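# Stiltach contract table

Player contract rows for the Morkel summer basketball league, one row per signing. The current file has 3,136 rows and covers 60 teams.

Dates are when the league office logged the deal – a signing announced in December may be logged later.

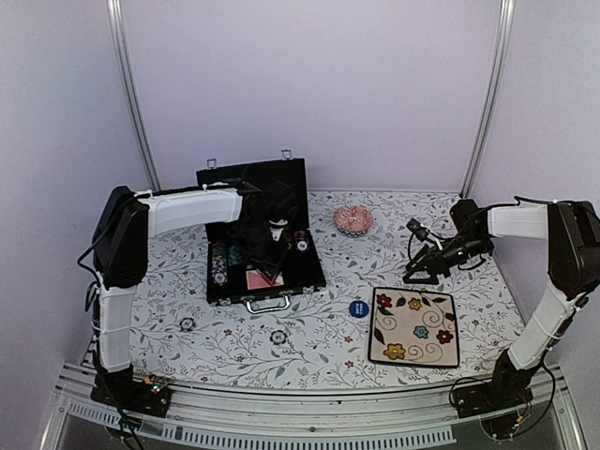
Option years get their own row, marked `opt`. Buyouts under 3,000 are left out. Ten-day deals are in `short.csv`, which Judamard keeps separately.

## Known gaps

- Two-way deals have no end date
- `team_id` 100 means unsigned

Last updated 12 September 2023.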